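Workshop > Robots > Arm diary

Home Projects Parts list About me Contact

The gripper closes, but too early

March 28, 2022

I promised to write again when the arm could pick something up. It can, more or less, so I keep my promise.

For readers who are new: I am building a small robot arm in the shared workshop at Fikell, on the bench near the window that I share with Lucienne Collet and her sewing machines. The arm has 4 joints plus the gripper. I named it Destness, after a word I misread on a packing slip, and now it is too late to change. The fingers are the third version. The first were flat and things slid out of them. The second were strong but so thick that the wrist camera saw mostly finger. For the third I drew curved plates which become narrow at the end, and Segundo Cáceres helped me to print them during his evening on the machine.

The camera sits at the wrist and looks along the fingers. I like this position very much because the picture moves together with the hand, so I do not need to calculate where the camera is in the room. The bad side is that in the last few centimetres the fingers hide exactly the thing you want to look at.

For practice I use a small purple box, open at the top, and a green cloth under it. Lucienne gave me the cloth from her remnants. I have asked her for an iron also, but she says a robot which needs ironing is not a finished robot. 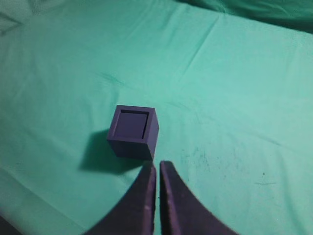
My program finds the box by colour. First it throws away everything green, then it looks for the biggest purple area, and then it takes the middle of this area as the target. You see already my mistake, perhaps. I did not see it for three evenings. The fingers are purple too, only darker, and when the hand comes near, the program joins finger and box to one big area. The middle of this area lies too low, so the arm believes it has arrived and closes the gripper in front of the box.

Tianyou Gu told me to paint the fingers. I did not want to wait for paint, so I made a mask: a fixed shape that covers the fingers in every picture, and the program ignores what is inside it. This works well as long as the fingers stand at the same opening. When they move, the mask is wrong again. So now I have three masks, for closed, for a little open and for wide open, and the program chooses according to the servo value. It is not elegant but I understand every line of it.

The shadow was the second problem. On this cloth it becomes a dark blue-green, and with my old limits a part of it was counted as box. I changed from RGB to HSV and made the limit for hue more narrow, and since then it behaves.

Yesterday I let it try for the whole evening. I have now 274 pictures saved from the approach, and I will sort them by hand before I change anything else. The arm lifts the box when it stands straight to the fingers. When the box is turned, it pushes it away in front of itself like a shy person with a plate. For this I need the angle, and Firdevs Gezer has lent me her notes about finding corners.

If somebody has experience with masks that follow the finger movement, please write to me. I answer slowly but I answer.

Recent posts
Third fingers, and what was wrong with the second
Why my servo sings at night
A cable chain from leftover parts
Lanying Lu visits the bench
What I learned in August about cheap bearings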